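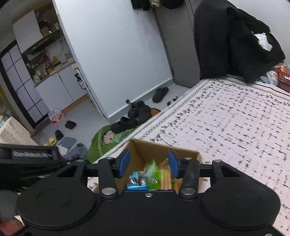 Li-hua Shih escreveu-nos a dizer que usou o seu colar de iniciais no casamento da irmã e que, desde então, já três primas lhe perguntaram onde o tinha arranjado, e que a única pena dela era não ter pedido logo a corrente mais comprida. Ficámos tão contentes com a mensagem que resolvemos pô-la no cimo da página do Colar Estbridge, que é precisamente o modelo dela!

Colar Estbridge com duas iniciais
Coleção Semgate | Ref. 705

O Estbridge nasceu de uma mania nossa, que é passar serões inteiros a ver fotografias de casamentos reais e de passadeiras vermelhas e a reparar no que as convidadas trazem ao pescoço (os chapéus também, mas isso fica para outra conversa). Quase sempre gostamos mais das peças pequenas, as que se usam com uma camisa branca à terça ou num jantar de cerimónia, e foi com essa ideia que desenhámos duas letras soltas, lado a lado, numa corrente muito fina.

Pode escolher as suas iniciais, as do casal, as dos filhos, ou até as da avó. As letras são cortadas e polidas à mão na oficina de Urkidstead, e por isso cada par sai com uma curva ligeiramente sua.

Material: prata 925 com banho de ouro
Corrente: 42 cm ou 47 cm, fecho de mola
Letras: 2, de A a Z, maiúsculas
Acabamento: polido ou mate
Prazo de execução: uns 300 minutos de bancada, mais o envio

Também fazemos o Estbridge com o fio Cheung, de elo torcido, que brilha um bocadinho mais à noite e fica lindo com decotes em barco. Basta indicá-lo nas observações da encomenda.

Para o conservar bem, tire-o antes do banho e do perfume e guarde-o no saquinho de algodão. Se o banho de ouro perder a cor, escreva ao Ming-te Peng, que trata dos restauros e responde a toda a gente com uma paciência de santo. Em agosto a oficina fecha e as encomendas com gravação retomam em setembro.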